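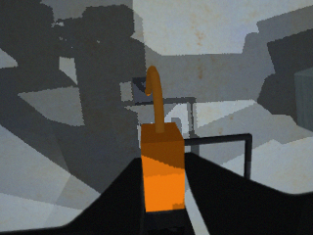

橙色，方身子，上头一弯细钩。

约在下午三点，Manurung咖啡馆，剧院后门出来左拐就是。她比我早到，外套已经脱了，叠得整整齐齐搭在椅背上，里子朝外。我一坐下就把自己的羽绒服往旁边一团，她看了一眼，没说话，过了两分钟还是伸手给我拎起来抖了抖（我当时真的很不好意思）。

她在Dollodico剧院的衣帽间干了大半辈子，今年61岁，六月退休。这次聊天之前她只提了一个条件，就是别写名字。“来看戏的人都不知道我叫什么，一直这么过来的，挺好。”那我就一路写“她”了。

先说说这家剧院。Dollodico在Muscombe老城靠河那一头，不大，600个座位，楼上楼下两层。衣帽间在进门右手边，一条长柜台，后面一排一排的挂杆。冬天满座的时候，开演前那二十分钟，用她的话说就是“潮水”。

“夏天你根本想不起来有我们。顶多两把伞，一个头盔。一到冬天，门一开，全是胳膊，全是递过来的胳膊。你不看脸，来不及看脸，你看的是衣服。”

我问她，那散场的时候怎么认人呢？

“认衣服啊。人走过来，我心里想的是，哦，那件驼色双排扣的来了。有的老观众我认识他三件大衣，不知道他姓什么。换了新大衣我还要愣一下，以为是生人。”

说到这里她笑得很厉害，咖啡都洒在碟子里了。

她刚来的时候没打算久待。原来在一家洗衣店站柜台，店要搬走，剧院贴了张招工的纸，晚上上班，白天可以带孩子，她就去了。第一天晚上演的什么她记不得，只记得全是湿的，外面下雪，衣服拿在手里有平时两倍重。第二天胳膊抬不起来，梳头都是孩子帮忙梳的。

“我跟自己讲，做到开春。开春了又想，夏天没什么活，那就歇一夏天，也算工钱。后来就是这样，一年一年的。”

我对那些号牌特别好奇，就追着问了半天。最早用的是黄铜的，椭圆形，上面打一个孔，号码是压进去的，摸得出来。后来铜牌丢得太多（有人揣兜里就带走了，隔一年再送回来，还有人一辈子不送），剧院改用纸票，向一家叫Skorkden的印刷厂订，一卷2,000张，撕成两半，一半给客人，一半别在衣服上。

“纸票难用。真难用。客人坐在那儿看戏，紧张了就搓，搓到散场拿过来是一团毛，号码都没了。我就问，您那件什么颜色？他说黑的。冬天的大衣，黑的！你让我上哪儿去找。”

所以纸票用了几季又换回铜牌，只是缺掉的号没有补。缺得最出名的是173号，她来之前就不见了，挂杆上那个位置一直空着，没人往那里挂。新来的小姑娘不懂，往那儿塞过一个双肩包，结果客人拿的是别的号，那天晚上为了找这个包折腾到很晚。从那以后她们就在那格子里放一把备用的伞，谁没带伞，下雨就借走，第二天大多会还。

“大多？”

“伞这个东西，还回来的常常不是同一把。”她说，“我们也不计较，能撑开就行。”

我自己每次去寄存都有一个毛病，围巾总是不知道该塞哪里。她说十个人里面一半都这样，往袖子里塞，塞得又不深，走几步就掉出来了。正确的做法她给我示范了一遍，拿我的围巾，从领口那边往袖筒里推，推到肘弯，再把袖口轻轻捏一下。手套呢，放另一只袖子。帽子最麻烦，帽子她们是单独搁在上面的架子上的，贴着那件大衣的号。皮帽子不能叠着放，呢帽可以。

“还有就是挂环。大家买衣服都不看那个环的！领子后面那个小环，好多是细细的一根链子，或者一条薄布，挂两次就断。断了我就用衣架。衣架不够了我就自己缝。”

她真的缝。柜台底下一直放着一个饼干盒，里面是针线、扣子、几段结实的织带。第一幕的时候外面没人，她就把断掉的挂环补上，客人散场穿走，多半根本没发现。有一回一位老太太隔了一个月又来，把大衣翻过来给她看，问这个是不是你缝的。她有点慌，以为人家嫌颜色配得不对。老太太说，我把家里另外两件也带来了，你看行不行。

“你缝了吗？”

“缝了呀，带都带来了。”

我原以为这个工作最可惜的地方是看不到戏。她摆摆手。戏她是听完的。衣帽间墙那边就是侧廊，门再怎么关也漏声音，她靠声音就知道演到哪儿了，哪一段观众会咳嗽，哪一段会特别静。悲剧散场，人出来慢，拿衣服的时候不怎么讲话，接过去说声谢谢，声音很低。喜剧散场就乱了，手臂都伸错袖子。

“最怕的是演得不好的。中场休息就来拿衣服，还不好意思，跟我说家里有事。一晚上八九个家里都有事！我说好的好的，路上慢点。”

有没有真正坐进去看过？她想了一下，说有两次。一次是孩子考上学，剧院给了两张票，坐楼上，她整场都在想衣帽间那边忙不忙得过来。另一次就是去年冬天，同事硬把她推进去的，说你快退休了，今天你存衣服，我们来挂。她把大衣递过去，领了一块牌，坐下以后一直捏在手里，散场发现手心里压出了号码。

“几号？”

“不告诉你。”

忘在那里的东西我也问了，这种问题谁忍得住不问嘛。伞当然最多，其次是单只手套，这两样她说都没什么可讲的。比较特别的有一个煮鸡蛋，用手帕包着，在大衣口袋里焐了一晚上，那件大衣一个星期没人来领，后面的事她不肯细说。还有一双舞鞋，一封没贴邮票的信。信她们没拆，在抽屉里放着，等了很久，后来有个男人来问，说是灰信封的，拿走的时候手有点抖。她也没问。

“你不好奇？”

“好奇啊，好奇得不得了，回家跟我先生猜了好几个晚上。但是柜台上不能问的。人家把衣服交给你，口袋里有什么你都摸得到，钥匙、药、糖纸，你摸到就当没摸到。”

聊到快五点，外面天暗下来了，她开始看钟。晚上有演出，她还得去。我说不是六月才退嘛，怎么感觉你比谁都急。她说今晚气温往下掉，客人会穿最厚的那件，厚的衣服占地方，三件顶五件，挂杆要提前挪。她已经想好了，先把最里面那排腾空，再把矮的架子往柜台这边拉，孩子的衣服挂矮架，大人的从中间往两头走。

我又问接班的人找好没有。找好了，是个二十出头的小伙子，手长，够得着最上面那排，就是叠围巾叠得太慢。她打算走之前把饼干盒留给他，剪刀不留，剪刀是她自己家里带来的。

我们一起走到后门。她把我的围巾从头到尾看了看，说这条再往袖子里塞两季就要起球了，下次拿个布袋装着。然后她推门进去，我绕到前面去排队买当晚的票，只剩楼上的了。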